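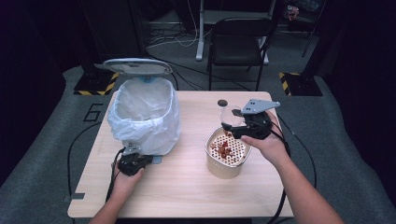 Flekex hand grippers, the pair

Got these in December, 536 for the set. Short version: good, buy them. Jaws close evenly, handle sits fine in my hand, small jobs like scraping plates into a bin feel natural after 20 minutes. Thin clear bowls are harder, go slow. Cables are my gripe. Too stiff, always draggin over the table edge. Manual is useless, skip it. Support answered same day tho, wich I didnt expect. Four stars. Would be five with softer cables.

Remigiusz Sobczak, July 2018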